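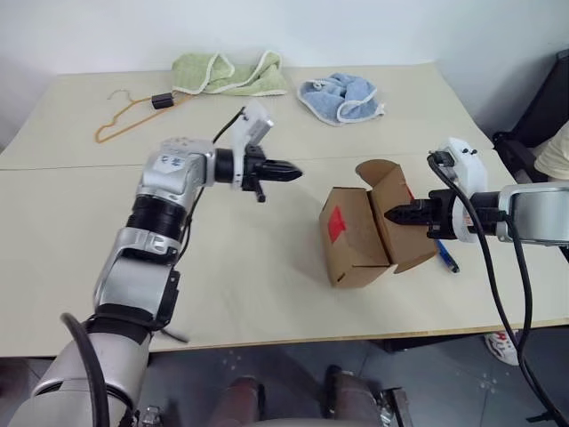

浅米色的桌面

上个月我们班读完一本讲鼓手的绘本，孩子们吵着要自己排一出小戏，我就带着大家折腾了一个星期。隔壁班的 Lina Moussa 老师问我怎么弄的，干脆写下来，想试的老师可以直接照着来！

先挑故事。别贪长，三个场景就够了，我们那出叫《Skemerow 的鼓》，从头演到尾12分钟。二年级的孩子背不了大段台词，每人两三句刚刚好（旁白可以拿着纸念，没关系的）。

第二步写剧本。我先发一份很干巴巴的底稿，让四人一组往里加东西：人物说话时什么表情，手在干什么，要不要停一下。我们班最喜欢加“小声地”，结果第一遍排练谁也听不见谁，笑死我了。

第三步做道具。提前一周请家长攒纸筒、酸奶杯和旧报纸。鼓面用烘焙纸，绷紧以后拿橡皮筋箍两圈，边上再贴一圈胶带。胶水一定要过夜再碰，我第一次心急，鼓面全皱了。

排练每天下午两点开始，一次二十分钟，多了孩子就散了。先坐着读，再站起来走位，最后才加鼓声。地上用彩色胶带贴好站位，一人一个颜色，比喊名字管用多了。

演出那天把椅子摆成半圆，留一条过道给“村民”上场。演完让每个孩子说一句喜欢别人哪里，我们就说到了放学铃响。剧本底稿我放在年级组的蓝色文件夹里，要用自己拿～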